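**Tolledis Mutual** was a savings and loans society based in the market town of Iro, best remembered for an account that paid its customers less the longer they stayed. It traded under its own name until it was absorbed by the Chege Building Society, whose members were not asked whether they wanted it.

## The Gustamano account

The Gustamano Saver was launched in September with a bonus rate for new customers. The bonus lapsed after two years, at which point the money slid into an older account paying almost nothing. Savers were told of this in a letter, which many took for a calendar offer and threw away.

Stella Swai, a retired bookkeeper, kept hers. She worked out that she had lost £145 in interest and wrote to ask for it back. The society replied with a leaflet on the benefits of loyalty.

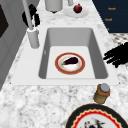
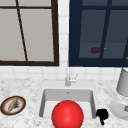
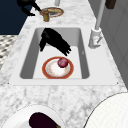

Could savers leave the account once the bonus had ended?

They could close it at any time without a penalty, provided they did so in person at the Iro branch, which shut for lunch.

## Complaints and redress

Swai's letter was printed in the local paper, and a further 1,000 complaints followed. The chief executive, Caroline Waweru, described the number as "encouraging engagement". On June 5, 2019 the society agreed to repay the lost interest, with a small sum on top for inconvenience. The payments went by default into new Gustamano accounts.

## Legacy

The Chege withdrew the name soon after the merger and moved the remaining balances to a plain easy-access account. The rate is poor but stays where it is put. The old Iro branch still has its night safe, painted shut, and a brass plate giving the opening hours.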